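Inside Zeretti: A Talk With the Comic's Writer and Artist

Jul 13, 2024

The fifth volume of Zeretti came out in April. It runs 200 pages, and most of them take place in one town, Lerkness, where the tide has stopped going out. The author, who writes and draws the series alone, talked to us by phone for 89 minutes.

The first subject was the town. "Lerkness was supposed to last one issue," the author said. "I needed a harbor for the ship to leave from. Then I drew the customs house and wanted to know who worked there, so the ship stayed."

The ship finally leaves in this volume — on page five — and readers have written in to complain about how little fuss is made of it. The author doesn't mind. "They waited a long time. I get it. But the captain would go at night without telling people."
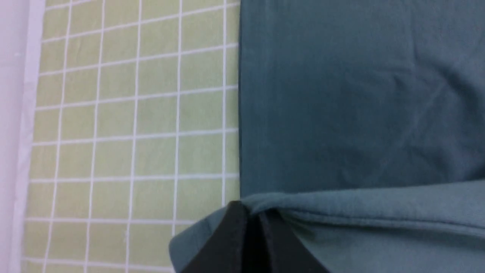

White grid lines on light green.

Asked about working methods, the author described a slow routine. Each page is penciled small, then redrawn at full size in ink. Color comes last and is kept to four or five shades per chapter. "If I allow myself more, I spend a week on a sky."

Lettering is done by hand too. The publisher, Ballham, offered to make a font and was turned down.

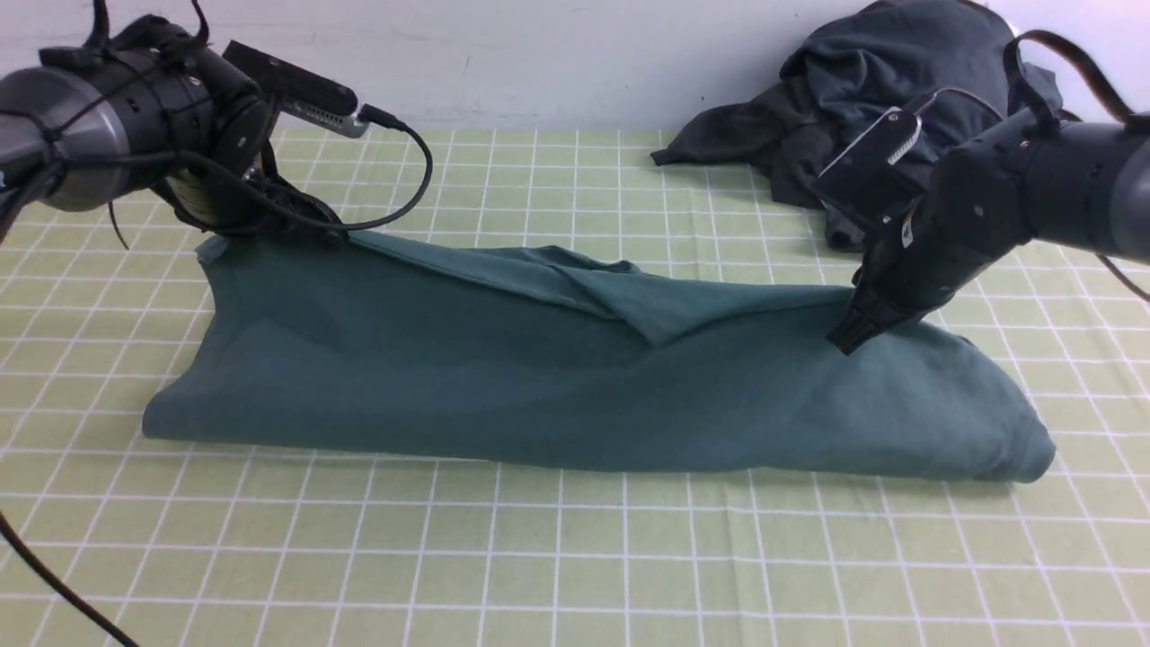

"A font would be faster, but I change the words while I letter," the author said. "Half of Căpraru's lines in the courtroom chapter weren't in the script."

Căpraru, the judge who can't be lied to, has become the most popular character in the series. The author is still a little puzzled by it and had planned to write the judge out in volume three.

The whole story now stands at 536 pages in the collected edition. One more volume is planned, with no release date yet. "I have the last scene," the author said. "I don't have the road to it."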